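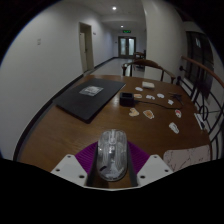
**What should we budget for a first hand-held gripper kit?**
Plan on $1,000 per kit, plus $600 for spares and cases. Finger pads are a separate line on the Greton quote, so check that they are on it.

**How many kits do we need?**
One per operator. Sharing sounds cheaper, but handoffs eat up the session.

**Do we have to pay for a lab space?**
No. A table in a corridor is fine for small tabletop items.
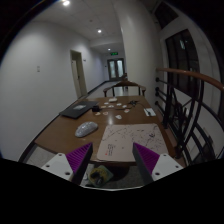

*Fingers open over the table, mat at near right.*

**How long is delivery?**
Orders through Corkalport take 8 weeks. Anything ordered after August may land in the next budget year - ask Wayne Sowerby before you sign.

**What about objects to pick up?**
Set aside $20 per station. Office things do the job: a mouse, a mouse pad, cards, stickers. Smooth, rounded items are a good test of the pads. 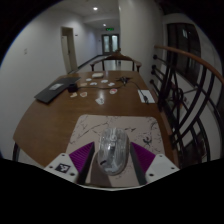
Buy two of anything that scratches easily, and keep the receipts together with the kit order.

**Can we rent first?**
Yes, from Pudonix, by the month. Rental fees don't count toward a purchase.

Prices checked October 17, 2022.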